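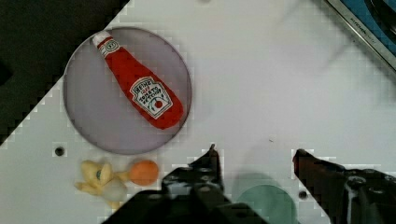 I am a grown woman with a mortgage and I have just spent an entire morning playing kitchens. Not with a child, either. I played kitchens with Ermira Jurić, who is a grown woman too, and we had a terrific time.

Ermira lends out toys for a living, more or less. Her place, Runderach, keeps play-food sets in labelled tubs, and families, kinders and the odd aged-care home borrow them for 30 days at a go. When I was little my play kitchen was an upturned cardboard box with hotplates drawn on in texta and a real saucepan that Mum wanted back by dinnertime. So you can imagine what happened to me when the lids came off at Runderach. I went straight for the tomato sauce. (I grew up in a household where sauce went on everything, including, on one dark occasion, a mango.)

Play food has changed a lot, and I have opinions. The stuff I remember was hollow and shiny and squeaked when you bit it, which I did. Now you get a soft banana with its peel flopping open, sitting next to an orange that any toddler would happily lob across a room. Ermira reckons the soft pieces come back last of all. She once had a family hang on to a banana until April and then bring it in with a letter of apology and a packet of bikkies.
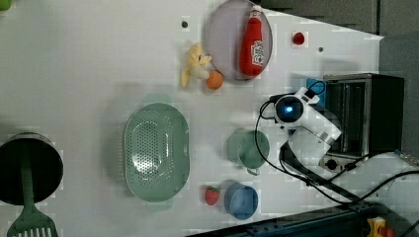

The cookware is where the real arguments start, though. Wenche Blomqvist, who sorts the tubs with Ermira, won't have a play kitchen without a colander in it. Give a four-year-old a pot and they stir it, she told me, but give them a colander and they'll wash the strawberries, drain the pasta, wear it as a hat and then open a shop. I asked which colour she likes best and she said green without looking up. A soft sage green, mind you. Then came a little sermon on bowls, the gist of which was that blue is good because food shows up against it, and I've been serving my lunch in a blue bowl ever since!

And a spatula! You need a decent spatula. Ismael Portela, who is five and was visiting with his dad Rogério, informed me that you can't cook without one, and that a strawberry has to be flipped on both sides. I flipped it on both sides. He watched me do it, too, with his arms folded.

Rogério and Ismael borrow a tub most months. At home they play a game called Sotomayor, after a café Rogério says he used to live above, where whoever holds the big plate is the boss and everybody else has to guess what's been ordered. Ismael always orders sauce. Just sauce, on a plate. I can't fault him. 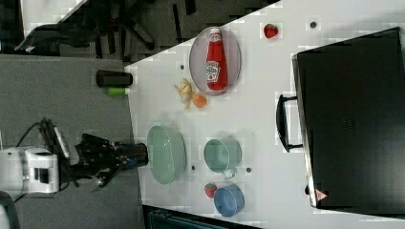

What I like about setting out a tub like this is how little order it needs. I came in wanting to arrange everything by meal (breakfast fruit up one end, dinner things down the other) and Ermira let me go for a minute and then moved the colander right out to where I'd been planning to put dessert. Spread it all out, she said, leave gaps, and let them reach. She had a point, as much as I hate being out-arranged.

Zodwa Sibiya, a kinder teacher who swears by her borrowed tubs, puts the fruit down in a pair and one piece well off on its own, and waits to see who goes and rescues the lonely one. I tried it on Ismael. He looked at it, looked at me, and announced it was closed for lunch.
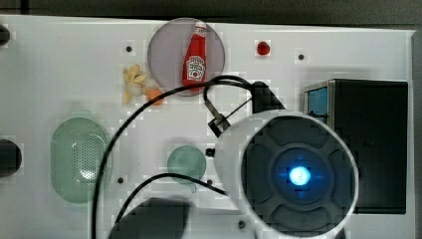
Sauce on the plate, a soft yellow toy and an orange ball to one side: a spread from the play-food tub at Runderach.

If you're putting together your own set at home, Ermira's advice is to start with one plate, one thing to strain with, a cup, and whatever food your kid already talks about. Op shops are great for bowls. Check the seams on anything soft, and keep the very small bits up high if there's a baby about.

I've got a tub booked from 8/17/26, and my niece is coming over to run the café. I've already been told I'm on dishes.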